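**Service notice, January 2019: slow finger release on the Novton two-finger gripper**

This page covers grippers supplied with the Novton tabletop arm before June. Later units ship with the revised finger spring and are not affected. If you bought your gripper separately through Faletti, check the label inside the wrist cover. Labels with the letter R after the serial number already have the new spring.

## What goes wrong

The fingers close normally but are slow to open, or one finger opens and the other stays where it is. The controller still reports the gripper as open. The arm then moves away on schedule and takes the object with it, or drags it across the table and drops it partway.

It shows up most with thin, light objects such as pens, brushes and plastic cutlery. Heavier items tend to pull free under their own weight, so a gripper can have the fault for weeks before anyone sees it.

We have had 47 units returned with this problem. In all of them the finger spring had lost tension and was rubbing on the guide pin. In 4 of them the pin was scored and had to be replaced as well.

## Safety

Do not reach in to pull an object out of the fingers while the arm is powered. A stuck finger can let go suddenly, and the arm may start its next move as soon as the controller thinks the path is clear. Press the stop button, wait for the joint lights to go out, then remove the object by hand.

Don't use the gripper with glass, blades or hot liquids until it has been checked.

## How to check your unit

1. Clear the table except for one mug and one marker pen.
2. Stand the marker in the mug and teach a pick and a release at that spot.
3. Set finger speed to 15 percent.
4. Run the cycle 200 times with release logging turned on.
5. Open the log and look for any release marked "late."

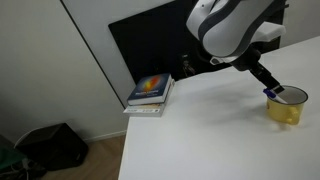 One late release can be a bad grip angle. Re-teach the position and run the test again. If late releases come back, the spring needs to be changed. Don't raise the grip force to make up for it - that wears the pin faster.

The full test takes roughly three hours. Stay within reach of the stop button while it runs.

## Parts

- **Spring kit, Rana pattern:** two springs, two clips, one hex key. Free for affected units.
- **Guide pin:** supplied only if yours is scored. Send a photo of the pin with your request.
- **Prulell finger pads:** not part of this notice, but worth changing while the fingers are off.

Write the serial number on the parts request form. Kits go out by regular mail. Firmware does not fix this fault, and there is no update to install.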